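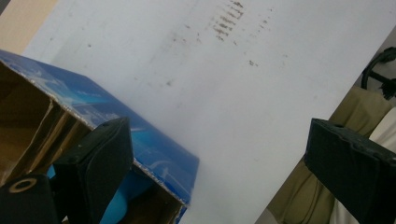
Where we are with the Foststead seed library, end of June

Hello again from Foststead! I promised you a shorter report this time, so I'll try to behave. The big news is that the shelves are up, the doors open at 10 in the morning, and people are really borrowing seed — beans mostly, and a lot more squash than I ever expected to see go out in spring.

Money first, I know you'll want it. We have spent $1,570 of the grant so far. Most of that went on the cabinet from Plundico (they knocked a bit off for the dented door, bless them) and the rest on envelopes, labels and a decent dehumidifier. The printing bill hasn't come in yet.

Seed stock

We now have 50 varieties on the list. Two of them, the Gudatow pea and a long yellow pepper, came up badly in my test trays, so I've pulled both until I can get fresher seed. The Hopkin garden has offered to grow peas on for us next year, which made my week.

What's running late

The sign-out cards. I wanted them done in May and they're still half finished, mostly my fault. Right now we use a notebook, and my handwriting in it is awful.

Next up

Two evening classes on saving tomato seed, then the fall swap. I'd love to see you at either one — bring envelopes!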